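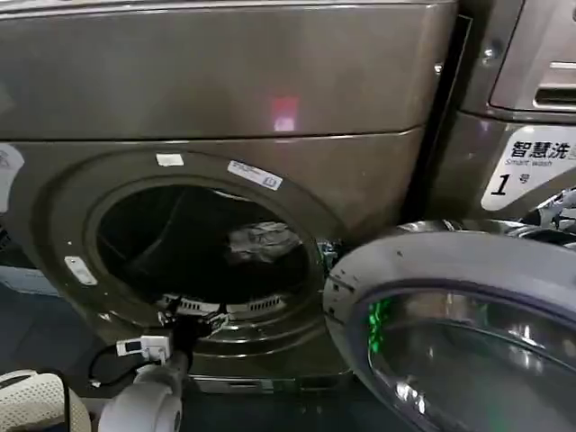
Gripper at the lower rim, door open, one gray cloth in the drum.

Laundry arm: fingers keep landing on the rim
Skunilness Shared Workshop forum > Builds > Arms and grippers

tenholm_kenji
Posted 10/23/24
Posts: 212

Picture is from the head camera. The job is to reach into the front loader, get the cloth and bring it out. The arm comes up from the lower left and the fingers end up against the bottom edge of the opening when they should be going over it. I ran it 300 times in simulation with no trouble. On the real machine it stops at the rim on most tries.

Arm base is bolted to the cart. Door position is typed in by hand for now. I'm using the depth reading from the head camera to find the opening. Any ideas before I start moving the base?

Kenji Villanueva

flimora
Posts: 1,140

Your depth is bad. Shiny metal panel, tinted glass door, black drum. Each of those is a problem for a depth camera and you have all of them in one view. Look at the raw depth before you touch anything mechanical. I bet the drum is one big hole in the data.

zamora_bench
Posts: 87

I disagree with flimora. The depth may be poor but the rim is thick and rounded and you can fit a circle to it in the color image. I would look at the approach first. Coming up from below means the wrist has to clear the lip and then tip down into the drum. Raise the base four inches and go in level.

flimora

Fit a circle to what? The open door has a big ring of its own right next to it. I tried that on a dryer last December and the fit jumped between the two.

zamora_bench

So limit the search to the left of the hinge. He already types in the door position.

tenholm_kenji

Checked the raw depth. flimora is right that the inside of the drum is mostly missing. The rim comes through in patches, better on the left side than on the right. I can't raise the base without making a new plate, so I would like to try software first.

lucinda_m
Posts: 409

You have stickers on the face of the machine. Use them. The barcode label on the upper right of the rim has hard corners and good contrast, and there is a small one lower on the left side. Measure from those to the center of the opening once and you are done. Or print two proper markers and stick them on flat.

Also wipe the panel. It's streaky and there is dust on it, and you have a pink glare spot up top that some detectors will grab.

Lucinda Marchetti

zamora_bench

Stickers peel. And if he moves to the machine next to it, the one with "Smart wash" on the label, he measures all over again.

lucinda_m

It takes roughly ten minutes to measure. I don't see the problem.

flimora

Markers get you the pose of the front. They don't tell you where the cloth is. In the picture it's over toward the right side, so he still needs something that works in the dark. Put a small light on the wrist.

tenholm_kenji

OK. Plan for the weekend is two printed markers, a wrist light, and a waypoint straight out in front of the opening so the arm goes in level even with the base where it is. If the wrist still catches I'll cut the plate.

zamora_bench

Watch the cable when you do that. It loops out to the left of the gripper and will be the next thing to hit the rim.

tenholm_kenji

Noted, I'll tie it back along the wrist. Anyone have a spare strip of LEDs at the shop?

lucinda_m

Second drawer under the drill press. Leave me the long one.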